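Jobs > Print and Paper > Womdale > Card Sorter and Counter Assistant

Print this page | E-mail this job

Card Sorter and Counter Assistant (part time)

Employer: Horau Cards and Paper
Location: Cattaneo Street, Womdale
Hours: 10 per week, over 2 shifts
Start: July

Horau buys and sells old and new printed cards: postcards, hotel cards, trade cards, menus, luggage labels and small posters. We have a shop on Cattaneo Street with a sorting room behind it. Most of our stock comes in boxes from house clearances and closed businesses, and it has to be looked at one piece at a time before it can go out on the racks or be listed for sale by mail.

We are looking for one person to work in the sorting room and cover the counter at lunch. The job has been done until now by the owner, Dario Marino, who needs more time for buying trips.

What you will do

Open incoming boxes and sort the contents by type, then by place. Hotel cards are kept apart from town views, even when the hotel takes up most of the view.

Check each card front and back for creases, writing, stamps and glue marks. Write the condition on the slip in pencil. No ink pens are allowed in the sorting room.

Put cards in clear sleeves and file them in the drawers. Large cards go flat in the map chest.

Hand cards across to customers at the counter and take them back when they have finished looking. Customers may handle anything in the racks. Cards from the map chest are shown by staff.

Pack mail orders. We send them between two sheets of stiff board, taped on all four sides. Orders in by 2 p.m. go out the same day.

Keep the stock book up to date. It is still a paper book. We plan to move it to a spreadsheet this year and you would help with that.

What we ask for

Clean, careful hands and good close-up eyesight, with glasses if you wear them. Clear handwriting. You should be able to lift a full box of cards, which can be heavy for its size, and carry it up 5 steps from the side door.

You do not need to know anything about cards. Being able to read a little French, Italian or German is useful, as a lot of the hotel stock has print in those languages. Shop experience is helpful but we will train someone without it.

The work is quiet and much of it is done sitting down. Some days are all town views and some are all menus. If you get restless with small repeated tasks, this is probably the wrong job for you.

Pay and conditions

$280 per week before tax, paid every second week. Staff get a discount on anything in the racks. There is a small kitchen. Food and drinks stay in there. Street parking is free after 5 p.m. only, and the Stumow bus stops outside.

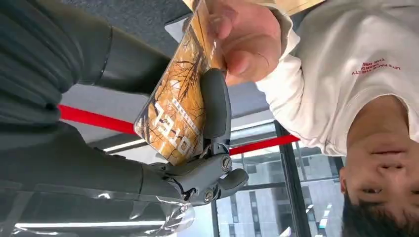 A glossy hotel card in warm orange, gold and brown, with bare branches across the front.

Short trial

Applicants we like the sound of will be asked in for a paid two-hour trial. You will be given a mixed box and asked to sort it, fill in condition slips and pack one order. Dario will be in the room and you can ask him anything. We are not looking for speed.

How to apply

Write to Dario Marino at the shop, or bring a letter in by hand. One page is enough. Tell us what work you have done, which hours you can't do, and when you could start. Please write the letter by hand so that we can see how your slips would look. Add a phone number. We will call everyone who applies, including those we don't ask in.

Applications stay open until the job is filled.

Print this page | E-mail this job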